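Salminen Court Residents' Association
Minutes of the January meeting, held in the ground floor lounge

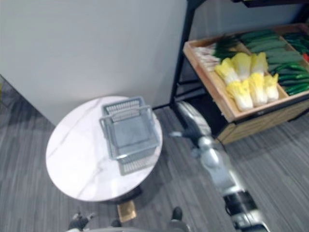

The meeting opened at 7:05 p.m. with Harsh Tripathi in the chair. Apologies were received from units 3 and 12. The minutes of the previous meeting were approved with one correction: the gutter work was done by Plarell, not Gavska.

1. Heating
Gavska has replaced the pump in the east stairwell. Two residents reported that the top floor radiators are still slow in the morning. Harsh will ask Gavska to come back and bleed them. The invoice will be held until then.

2. Bicycle storage
The racks are full. Over six bikes have had no tag since the fall. Notices will go on them next week, and any left untagged after three weeks will be moved to the basement. A request for a second rack was put off until the spring budget.

3. Laundry room hours
It was proposed that the room close at 10 p.m. instead of 11. After some discussion the vote was tied and the hours stay as they are.

4. Window cleaning
Staltora's quote was higher than last year's. Agreed to ask Plarell for a price on the outside windows only.

5. Other business
The recycling bins are being left across the side gate. Please push them back to the wall after use. Parking permits for visitors are available from Harsh.

The meeting closed at 8:20 p.m. Next meeting in March, same room.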